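Clothes Sorting, Abugri House: Gallery
Posted 8/27/23 by Augustina Alhassan

Folding was done in the main room, next to the wooden cabinet with the glass doors.

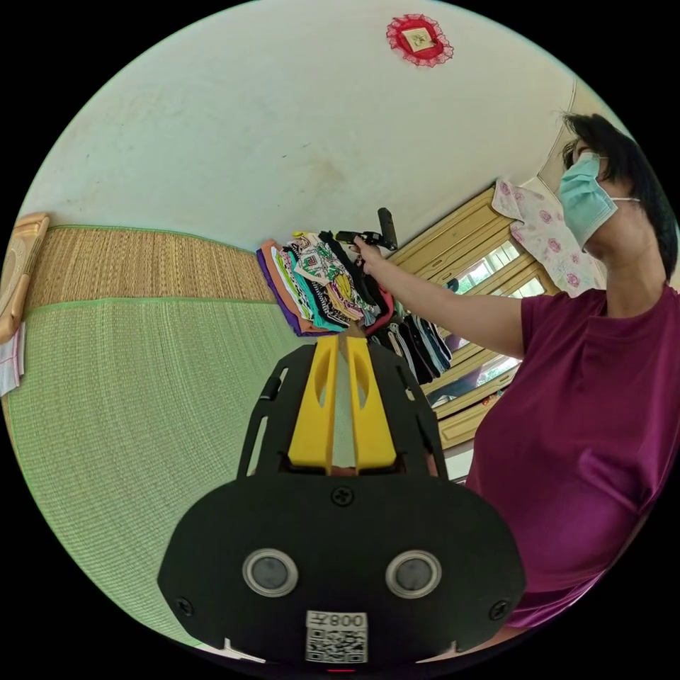 Prints and plain brights share one stack. Black, gray, navy and striped garments are kept as a separate bundle on the cabinet side. Woven mats stay in the room during sorting.

Fold width is 300 mm for shirts and 220 mm for children's sizes. Stacks go to storage unpressed. Kwaku Gbeho keeps the item list, currently at 277 entries. The next sort is in September.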